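Every time a studio announces another team-up picture, I find myself thinking about the films that get everything across in a single room. I love a big noisy ensemble as much as anyone (I have sat through the credits of most of them, waiting for the extra bit at the end), but my favourite superhero film of the past year has one hero, one villain and one kitchen. It's called Ovico, it came out of a tiny outfit named Trareo, and I've now watched it four times!

If you missed it, and most people did, the set-up goes like this. Kiani can stop time, but only for as long as she can hold her breath. That's the whole power. She doesn't fly, she can't lift a car, and her costume is a raincoat. She comes home from a night shift to find the person who has been hunting her sitting in the kitchen with the kettle on, and the two of them talk until the sun comes up. It runs well short of two hours and there are perhaps three special effects in it, one of which is a dripping tap.

What thrills me is how much the rules matter. In the larger franchises, powers tend to grow to fit whatever the third act needs. Somebody who struggled with a bus in the first film is holding up a moon by the fourth, and I stop worrying about them. Kiani gets tired. She gets the hiccups at one point, and the hiccups are the most frightening thing I've seen in a comic book film in years. When she draws a breath, you draw one too, and the cinema I first saw it in (there were 10 of us, spread out as if we'd all had a falling-out) went completely quiet each time. 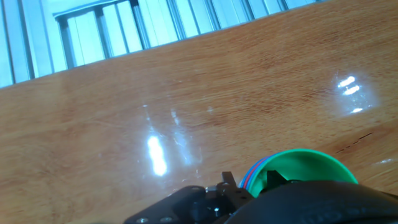
Comic book films have mostly forgotten what light can do. So much of the genre is shot under the same flat grey sky, with the colour added later, and you could swap the background of one battle for another without anyone in the audience noticing. Ovico's director lights a kitchen as though it were a cathedral. I went home and looked properly at my own furniture for the first time in ages – the honey-coloured grain in a varnished tabletop, the white blaze where the light lands on it and the paler smear beside that – and thought, well, there's half an effects budget. The film spends a long stretch near the middle on a reflection like that one, following it while the two voices carry on out of view, and when it stops moving you know Kiani has taken a breath. No sound cue, no slow-motion debris. It's a marvellous piece of storytelling.

I can hear the objection, because I've had it put to me at length on the Bukitz message board, where my first post in praise of the film drew 390 replies. People go to superhero films for spectacle, the argument goes, and if you want two people talking in a kitchen there's a whole other section of the catalogue for that. Fair enough. I wouldn't want every one of these films to be small. I was cheering along with everybody else when the portals opened, and I'd happily do it again tomorrow.

But I do think the small ones belong in the same section. The comics have always had room for them. For every issue where the sky splits, there's an issue where somebody in a cape sits on a fire escape and eats a sandwich, and those are often the ones people keep. I have a long box at home with room for 800 comics and somehow 1,000 in it (don't ask about the lid), and the copies that have gone soft at the corners are nearly all the quiet ones. I reread the giant crossovers for the plot. I reread the fire escape because I miss the characters.

The other thing a small film can do is end. Ovico doesn't tease anything. There's no stranger in a long coat, no glowing object on a shelf. Kiani washes two cups, puts them on the rack and goes to bed, and the credits come up over the sound of the fridge. I was so used to waiting for the extra scene that I stayed in my seat until the lights came on, and I was delighted to get nothing.

Trareo has said there will be a second film, with cameras set to roll in September if they can find the right laundromat. A laundromat! I hope they keep the raincoat. I hope the budget goes up just enough for everyone to be paid properly and for the catering to improve, and I hope that whoever writes it leaves her lungs exactly the size they are.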